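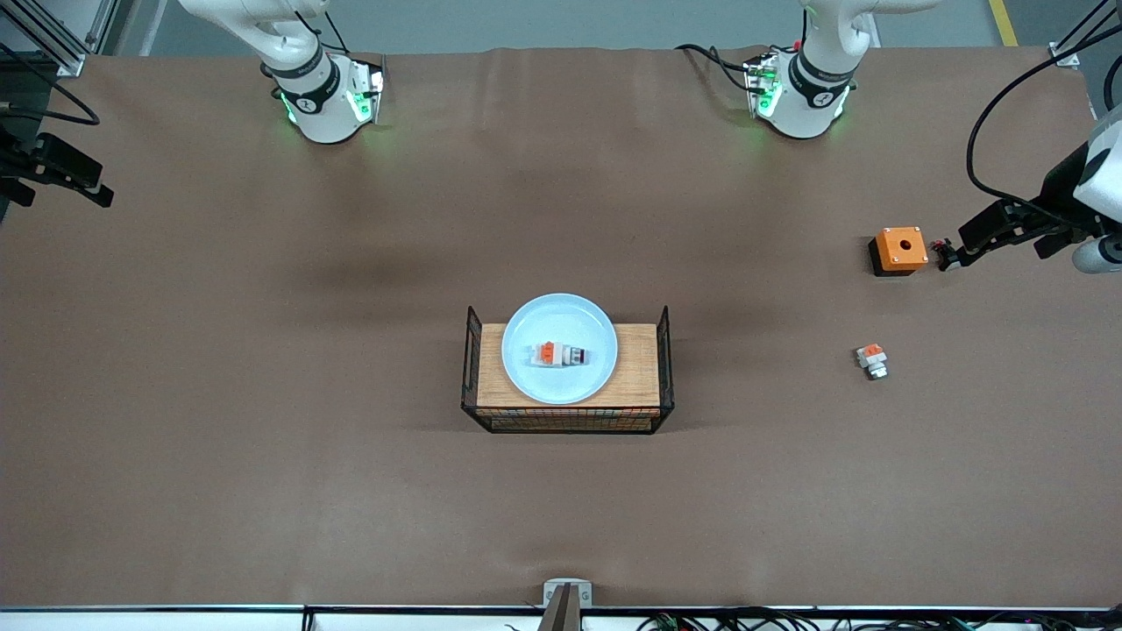 Jirley kraft cover paper for work tables

Smooth brown paper on a roll, for covering a large tabletop before assembly, sorting or painting of small parts. It lies flat and gives a calm background, so small components are easy to find again.

Width: 42 inches
Length: 22 yards
Color: natural brown, both sides the same
Core: cardboard, open at both ends

How to use
Unroll the paper on a clean, dry table with the curl facing down. Let it rest for 10 minutes, then fix the corners with masking tape. For a table wider than the roll, put two sheets with a small overlap and tape the overlap on the underside. Trays, plates and low stands can be placed directly on top.

Please note that the paper is not coated. Oil and strong glue will pass through it. We do not recommend it for contact with food.

Delivery
Rolls are sent in a carton, one or two per carton. Orders of 20 rolls or more go on a pallet, and we need a phone number for the driver.

The same paper in cut sheets is listed under Zutden. For other widths please write to Sofia Antunes at our sales desk and mention the size of your table.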